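Week 6: Ceasefires, monitors and the people in between

Welcome back, everyone, and thanks for the lively emails after last week's class. Today we leave the big treaties behind and spend our two hours on something smaller and (to my mind, anyway) a good deal more interesting, the local ceasefire. Our case is the Tondorau valley agreement, which you met briefly in the Kinyua reader.

A quick refresher for those who missed it. The two sides agreed to pull heavy weapons back from the Jirari road, to open the crossing at Mabuza from dawn until 4 pm, and to let a monitoring team of 51 people move freely along the line. On paper it is quite a tidy text. Wekesa Kinyua's point, and I'd like you to have chapter three in front of you for this, is that the text never says what counts as a violation. Is a drone flight one? Is a new trench? Each side kept its own list, and by December the lists had very little in common.

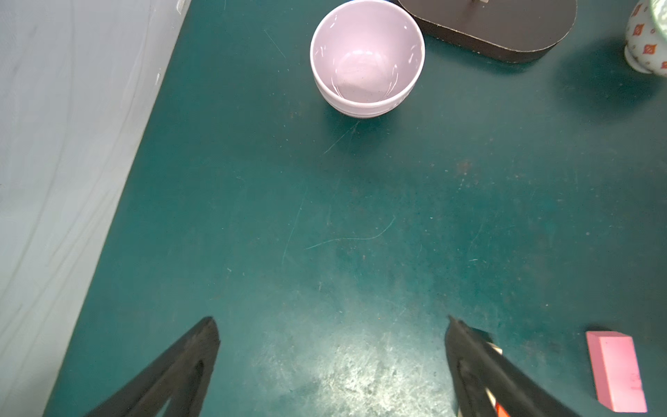 A pale bowl on a scratched teal tabletop.

Have a look at the figures in Kinyua's appendix too. The monitors logged 1044 incidents in the first season, but only 131 were ever raised at the joint meetings. I'd love us to spend some time on that gap — who decides what is worth raising, and what happens to a village whose complaint stays in the notebook?

Then there is displacement. Families near Mabuza began leaving before the agreement had formally collapsed, and Kinyua argues that they read the signs sooner than the diplomats did. You may disagree with him, and I rather hope a few of you will!

For tutorial, please bring 200 words on this question: should a ceasefire text define violations in detail, or does some vagueness help the parties to sign at all? Handwritten is fine.

Reading for next week: Kinyua, chapters four and five, skipping the section on prisoner exchanges, as we'll come back to it in week nine.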